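13 November 2025
By the Gredari workshop page
9 min read

Okay, gripper tips! I've been putting this one off since July, when I swapped the fingers on my two-arm bench setup for the third time and swore I'd write down what I learned before I forgot it all again. Most of it concerns bags, which are miserable things for a robot to hold. Toy vegetables and zipper bags are my standard test these days, and everything below comes out of that.
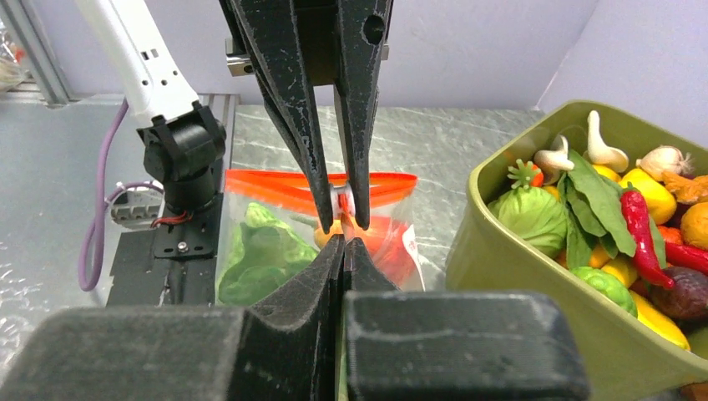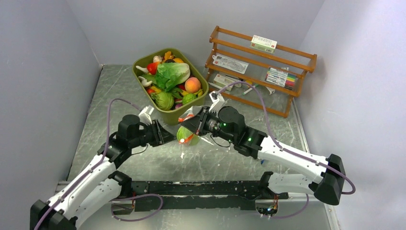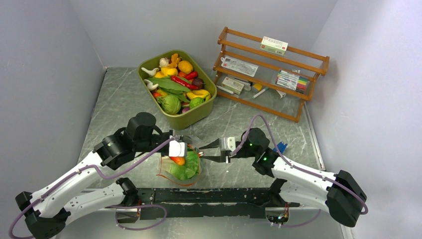
Same marbled tabletop and the same green bin of play produce in all three.

Gredari readers wrote in about the last gripper page, and Uzor wanted to know if foam is worth the bother when a strip of rubber costs less and lasts longer. My answer is yes for bags, no for nearly everything else. Foam gives a little, so a thin plastic edge gets trapped over a wide patch and doesn't slide out when the other arm tugs. Rubber is better on anything hard and round.

So, the tips, in no particular order.

Cut foam pads a hair bigger than the finger and trim them after gluing. I used to cut them to size first and they always ended up crooked (always!). Let the glue sit overnight.

Narrow pincers for small stuff, wide pads for floppy stuff. I know that sounds obvious, but I spent weeks hunting for one finger shape that would do both, and I'd love to have those weeks back. If you have two arms, put a different pair on each and let one hold while the other fiddles.

Close slowly. My controller takes a grip value from 0 to 255, and for a bag I stop well short of the top. Full squeeze just folds the plastic and shoots it out sideways.

Count your tries, and write down the misses too. I ran 30 bag pickups with the Dromik fingers and 30 with the Lilton ones, same bag, same start position. The Dromik pair won on the bag and lost badly on the toy garlic. I would have sworn it was the other way around if I hadn't kept the sheet.

Leave slack in your cables, then leave a bit more. Move each wrist by hand through its whole reach with the power off and watch where the cable goes tight.

Use a camera up close and another one farther back. The close view shows you the fingertips beautifully and tells you next to nothing about whether the other arm is about to bump your elbow joint. When I compare two runs I watch the far view first.

Scuffed fingers are fine, by the way. I sanded a shiny pair on purpose and liked them better. Torn foam is another story, swap it the same day.

Next up is a softer foam I've got curing on the shelf, plus a wider jaw for the big cabbage.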